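로봇 · 현장 일기 · 고장과 수리

보그단이 선반을 때렸다. 우리 연구실 로봇팔 이름이 Bogdan인데, 지난 며칠을 통째로 이 녀석 때문에 날렸고 이제야 좀 정신이 들어서 타래로 풀어본다. 길어요. 커피 가져오세요.

다친 사람은 없다. 이거 먼저 써야지, 안 그러면 엄마가 읽다가 전화함.

상황은 이랬다. 선반에 있는 물병을 집어서 아래 칸으로 옮기는 시험이었고, 오후 내내 잘 됐다. 진짜 얄미울 정도로 잘 됐다. 그래서 다들 좀 풀어져 있었던 것 같다.

그러다가 병 앞까지 잘 가던 팔이 갑자기 손목을 홱 돌렸다. 부드럽게 도는 게 아니고 누가 뒤에서 잡아챈 것처럼 홱!! 그대로 선반 모서리를 치고 손가락 끝 패드가 떨어져 나갔다.

비상정지는 Vimala Pai가 눌렀다. 나는 그때 태블릿 화면 보느라 고개 숙이고 있었고. 소리 듣고 고개 들었더니 이미 멈춰 있었다. 비말라 반사신경 무엇...

근데 집에 가서 생각하니까 손이 좀 떨리더라. 오 분 전에 내가 그 선반에 손 넣고 병 위치 바꾸고 있었거든. 물론 그때는 팔이 대기 상태였지만, 대기에서 시작으로 넘어가는 걸 말로만 하고 있었다. "간다~" "어~" 이런 식으로. 이 얘기는 밑에서 다시 할게요.

제일 먼저 의심한 건 당연히 팔이었다. 관절 드라이버, 브레이크, 엔코더. Thodoris Kouris가 저녁까지 남아서 관절을 하나씩 돌려보고 로그 다 뜯어봤는데 팔은 시킨 대로 했다. 정책이 내놓은 목표 자세가 한 스텝 만에 휙 튀었고, 보그단은 성실하게 그걸 따라간 거였다. 성실한 게 죄냐고.

그럼 정책은 왜 그런 걸 배웠냐. 우리가 가르쳤으니까. 손에 드는 그리퍼로 사람이 시범을 보이고 그걸 모아서 학습시키는데, 그 시범 안에 뭔가 있다는 얘기다. 여기서부터 배가 아프기 시작했다. 모아둔 시범이 2932개였단 말이지.

처음부터 다시 모으면서 지켜보자고 한 건 토도리스였다. 파일만 들여다보지 말고 모으는 현장을 보자. 나는 속으로 아 귀찮아 했는데 이 사람이 맞았다.

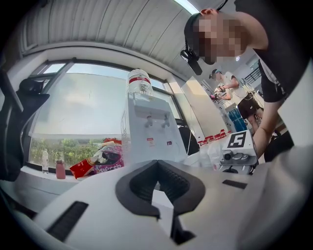

읽는 시간 9분

그래서 다 같이 쪼그리고 앉아서 하루 종일 시범만 찍었다. 점심은 대충 과자로 때웠고(누가 큰 거 사 옴, 감사), 하는 사람 따로 보는 사람 따로 기록하는 사람 따로.

이때 내가 밀던 범인은 창문이었다. 우리 방 창이 넓어서 빛이 많이 들어오는데, 그 빛 때문에 마커 인식이 튀는 거 아니냐고 아침부터 우겼다. 그리퍼에 붙은 흑백 마커로 위치를 잡으니까 한쪽이 하얗게 날아가면 자세가 뒤집힐 수 있거든. 그럴듯하지 않나요? 나는 거의 확신했다.

블라인드 대신 담요를 걸고 비교했다. 담요 걸기 전이나 건 다음이나 튀는 건 똑같이 튀었다. 내 창문 이론은 점심 전에 사망. 토도리스는 착한 사람이라 아무 말도 안 했고 비말라는 하루 종일 나를 창문이라고 불렀다.

두 번째 후보는 시간 동기화. 추적은 Putska라는 프로그램으로 하는데 이게 카메라 시각이랑 그리퍼 쪽 시각을 맞춰준다. 둘이 어긋나면 손은 저기 있는데 기록은 여기 있는 꼴이 된다. 업데이트한 다음부터 이상했다는 말이 나와서 예전 버전으로 돌려도 봤다.

결과: 예전 버전에서도 튐. 근데 덜 튀는 것 같기도 함. 이 "같기도 함"이 사람 미치게 하는 거 아시죠. 이것 때문에 저녁을 또 날렸다. 나중에 보니 그냥 그날 시범한 사람이 달라서 그랬던 거였다.

맞아요, 사람이 다르면 튀는 횟수가 달라졌다. 비말라가 하면 거의 안 튀고 내가 하면 자주 튀었다. 나 진짜 억울했음. 똑같은 Velmont 그리퍼 들고 똑같은 병 집는데 왜 나만!

그래서 비말라가 자기가 하는 거랑 내가 하는 걸 번갈아 보자고 했다. 높이가 다른 칸을 섞어서. 위 칸, 아래 칸, 다시 위 칸. 무릎 나가는 줄.

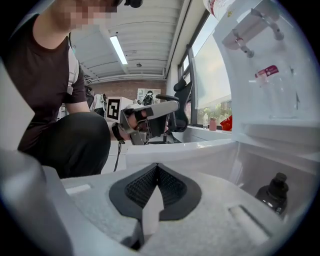 선반 앞에서 쪼그려 앉아 시범 중. 손목 끈은 무조건 감고 합니다.

여기서 첫 번째 단서가 나왔다. 튀는 건 대부분 오른손이었고, 팔을 멀리 뻗었다가 손목을 돌리는 순간에 몰려 있었다. 그냥 뻗기만 하면 멀쩡하다. 제자리에서 돌리기만 해도 멀쩡하다. 뻗고 나서 돌리면 튄다.

아래 칸에 있는 검은 병이 특히 심했다. 뚜껑 쪽을 잡으려면 손목을 꽤 틀어야 하는데 나는 이걸 늘 끝까지 뻗은 상태에서 한다. 비말라는 몸을 먼저 옮기고 나서 손을 넣더라. 그래서 안 튄 거다. 자세가 좋은 사람이 버그를 피해 다니고 있었음.

이쯤에서 케이블 얘기가 슬슬 나왔다. 근데 다들 케이블은 아니라고 생각했다. 왜냐면 케이블이 빠지면 경고가 뜨거든! 빨간 창이 화면 한가운데에 떡 뜬다. 모으는 내내 그런 창은 본 적이 없었다.

비말라가 그리퍼 하나를 들고 의자에 앉아서 커넥터 근처를 손가락으로 살살 눌러봤다. 화면에는 아무것도 안 뜬다. 누르고, 떼고, 다시 누르고. 경고 없음. 그런데 옆에서 원본 로그를 보던 토도리스가 "방금 거 한 번 더 해봐" 했다.

그때 방이 조용해졌는데 아마 에어컨 소리만 났을 거다. 비말라가 한 번 더 눌렀다. 로그에 재연결 줄이 하나 찍혔다. 끊기고 바로 붙은 거다. 너무 빨리 붙어서 경고창이 뜰 틈도 없었던 것.

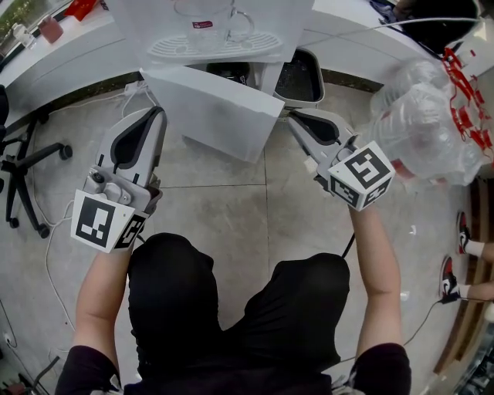
케이블 길이가 문제의 절반이었다. 우리가 쓰는 건 2미터짜리고, 책상 쪽 허브에서 나와서 바닥을 타고 그리퍼까지 온다. 의자에 앉아서 무릎 앞에서만 움직이면 남는다. 저렇게 오른쪽 그리퍼 밑으로 늘어진 검은 선이 바닥에 끌리고 있으면 당기는 힘이 거의 없을 것 같잖아요? 나도 그랬다. 그런데 선반 쪽으로 옮겨 앉아서 팔을 쭉 뻗으면 느슨하던 게 다 사라지고, 거기서 손목까지 돌리면 힘이 전부 커넥터 한 점으로 간다. 바닥에 다른 선들까지 깔려 있으면 어디 걸려서 더 짧아지기도 하고.

나머지 절반은 소프트웨어 설정이었다. 이게 진짜 무서운 쪽. 푸츠카에는 신호가 잠깐 비면 마지막 자세를 그대로 유지해 주는 옵션이 있다. 짧은 구멍을 메우는 용도고 편해서 켜놨다. 누가 켰냐고요? 접니다. 봄에 제가 켰습니다.

그래서 무슨 일이 벌어지냐면, 선이 끊긴 동안 내 손은 계속 돌아가고 있는데 기록은 얼음이다. 다시 붙는 순간 기록이 현재 위치로 점프한다. 기록만 보면 "병 앞에서 잠깐 멈췄다가 손목을 홱 돌린다"가 되는 거다.

보그단이 한 게 정확히 이거였다. 병 앞에서 살짝 머뭇하고, 홱. 우리는 영상을 돌려보면서 그 머뭇거림을 보고 오 신중하네~ 하고 웃었었다. 신중은 무슨.

그날 밤에 토도리스가 스크립트를 짜서 전체를 훑었다. 재연결 줄이 있고 그 직후에 자세가 점프하는 시범만 골라내는 거. 나는 많아야 몇십 개 나오겠지 했다.

534개.

2932개 중에 534개. 화면 보고 한참 아무 말도 못 했다. 비말라가 "창문아 괜찮아?" 하는데 안 괜찮았음.

게다가 골고루 퍼져 있으면 그나마 학습하면서 묻히기라도 했을 텐데, 아래 칸으로 옮기는 작업에 몰려 있었다. 그 작업만 놓고 보면 모델 입장에서는 이게 예외가 아니고 그냥 흔한 동작이었겠지. 잘못 배운 게 아니다. 열심히 배웠다.

버릴까 살릴까로 또 한참 이야기했다. 나는 점프 구간만 잘라내고 앞뒤를 이어붙이면 아깝지 않다고 했고, 토도리스는 전부 버리자고 했다. 끊긴 동안 손이 어디를 지나갔는지 우리는 모른다, 모르는 걸 그려 넣어서 사람 옆에 있는 팔에 먹이지 말자. 할 말이 없어서 버렸다.

정확히는 따로 폴더에 옮겼다. 삭제는 못 하겠더라... 무릎 생각이 나서.

이제 뭘 바꿨는지. 비슷한 장비 쓰는 분들이 물어보실 것 같아서 적어요.

먼저 케이블. Prastex 고정 클립을 사서 그리퍼 몸통 쪽에 선을 한 번 물리고, 커넥터까지는 작은 고리 모양으로 여유를 뒀다. 당겨지면 클립이 받고 커넥터는 가만히 있는다. 끝. 부품값은 점심값보다 쌌다. 이 문장 쓰면서 또 열받네.

처음 산 클립은 너무 꽉 물려서 선 피복이 눌렸다. 한 치수 큰 걸로 다시 샀고 안에 얇은 테이프를 한 바퀴 감았다. 혹시 따라 하실 분은 선 지름 재고 사세요. 나는 눈대중으로 샀다가 서랍에 안 맞는 클립이 한 봉지 있음. 필요한 사람 연락 주세요, 진짜로.

푸츠카 쪽은 자세 유지 옵션을 껐다. 이제 구멍이 나면 구멍으로 남는다. 그리고 시범이 끝날 때마다 재연결 줄을 검사해서 한 번이라도 있으면 그 시범은 저장이 안 되고 삐 소리가 난다. 소리는 비말라가 골랐는데 너무 커서 처음 울렸을 때 내가 그리퍼를 놓칠 뻔했다. 손목 끈이 살렸다.

개발사에도 메일을 보냈다. 재연결이 아무리 짧아도 화면에 표시는 해달라고. 답장은 아직. 설정 이름도 "부드럽게"라고 돼 있어서 누가 봐도 켜고 싶게 생겼어요. 변명 아닙니다. 아니 조금은 변명.

팔 쪽도 손봤다. 목표 자세가 한 스텝에 정해둔 각도보다 많이 변하면 따라가지 않고 그 자리에서 멈춘다. 이건 원래부터 있었어야 하는 거다. 예전 데모 때 멈춤이 너무 자주 걸린다고 한계값을 크게 풀어놨던 걸 아무도 되돌려놓지 않았다. 설정 파일에 "임시"라고 써 있었음. 세상에서 제일 오래가는 단어.

그리고 아까 말한 "간다~ 어~" 문제. 이제는 선반 쪽에 손을 넣는 사람이 허용 버튼을 직접 들고 들어간다. 그 버튼이 거치대에 돌아와 있지 않으면 팔이 시작을 안 한다. 말은 그냥 말이고 시작은 버튼이 정한다. 불편하냐고요? 네, 엄청. 병 하나 옮길 때마다 왔다 갔다.

비상정지 위치도 옮겼다. 원래는 책상 위에 하나라서 그날은 비말라가 마침 그 옆에 서 있던 거였다. 내가 거기 있었으면 화면 보느라 늦었을 거고. 지금은 시험할 때 정지 담당을 정해두고 그 사람은 화면도 안 보고 폰도 안 본다. 팔만 본다. 해보면 은근 졸린 일이라 자주 교대합니다.

다시 학습시킨 결과도 궁금하시죠. 깨끗한 것만 남기고 아래 칸 작업은 새로 모아서 돌렸다. 첫 시험 때는 속도를 확 낮추고 선반에 스펀지도 둘러놨다. 다들 팔에서 멀찍이 떨어져서 구경했는데 우리 표정이 볼만했을 듯.

손목은 안 튀었다. 머뭇거림도 없어졌다! 병 앞에서 그냥 쓱 들어가서 잡는다. 대신 이번엔 병을 내려놓을 때 좀 세게 놓는다. 탁. 이건 또 뭔지 모르겠다. 토도리스는 내려놓는 습관이 나한테서 온 거라고 주장하는 중이고 나는 인정하지 않았다.

아 그리고 질문 주신 분, "영상을 사람이 다 봤으면 찾지 않았겠냐"고. 봤어요. 표본 뽑아서 봤는데 카메라 영상 자체는 멀쩡하거든요. 손이 부드럽게 돌아가요. 튀는 건 자세 기록 쪽이라서 영상만 봐서는 안 보입니다. 지금은 영상 밑에 자세 그래프를 같이 띄워놓고 봅니다. 계단처럼 생긴 게 있으면 의심.

무선으로 바꾸면 안 되냐는 질문도 있었는데, 배터리 무게 때문에 손목이 먼저 나갈 것 같아서 보류 중. 그리고 무선은 무선대로 끊기겠죠 뭐. 끊기는 게 기록에 남기만 하면 나는 이제 선이든 무선이든 덜 무섭다.

떨어진 손가락 패드는 아직 모니터 밑에 놔뒀다. 버리려고 했는데 비말라가 못 버리게 함. 선반 모서리 찍힌 자리도 그대로고.

7월 중에 아래 칸 작업을 한 번 더 크게 모을 예정이라 그때 클립이 얼마나 버티는지 이어서 써볼게요. 탁 소리 원인 아시는 분은 답글 좀 부탁드립니다. 그리퍼 여는 시점이랑 관련 있을 것 같은데 창문 때처럼 우기진 않겠습니다.

같은 작성자의 다른 타래
· 마커 큐브 새로 뽑을 때 무광으로 하세요, 제발
· 보그단 이사시킨 날: 볼트가 하나 남았다
· 벨몬트 그리퍼 손가락 패드 교체하는 순서
· 비상정지 버튼을 매일 아침 눌러보는 이유
· 바닥 케이블 정리하다가 멀티탭 끈 이야기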